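4.2 Recording the unloading task by remote control

1. Place the basket on the floor directly in front of the washer, below the door.
2. Open the door fully before recording starts. Put one garment in the drum.
3. Bring both grippers to the start pose, fingers up and clear of the door ring.

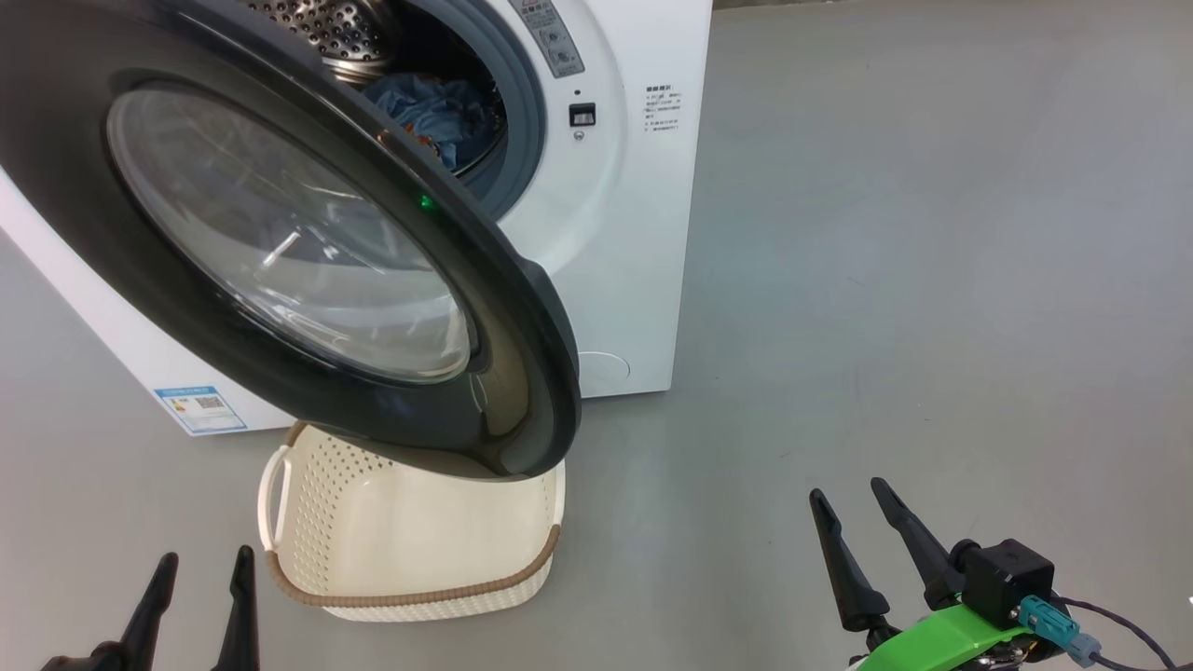 Davoud Rezaei adds that the leader arms should rest for 2 seconds in the start pose, or the first motion is lost when the episode is trimmed.

4. Press Record. Guide one gripper into the drum, close on the fabric and withdraw slowly.
5. Lower the garment below the rim of the basket — do not drop it from door height.
6. Press Stop. Save the episode under the task name and repeat until 20 are stored.

CAUTION: Keep the fingers off the rubber seal. If a finger catches, release the trigger and back out along the same path.

NOTE: Check the wrist view after each save. 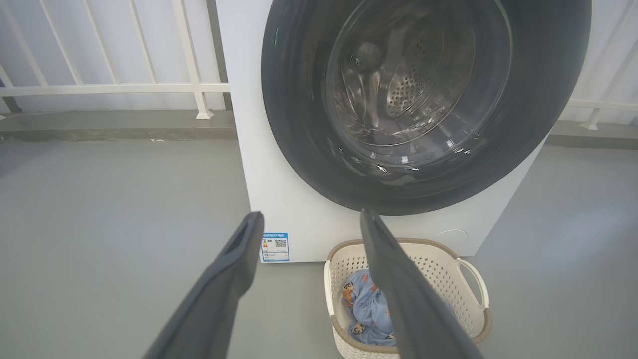 Figure 4-3. Wrist view, garment in basket.

Last updated: 25/04/2023
© Prindell. Contact: Geltum support desk | Back to top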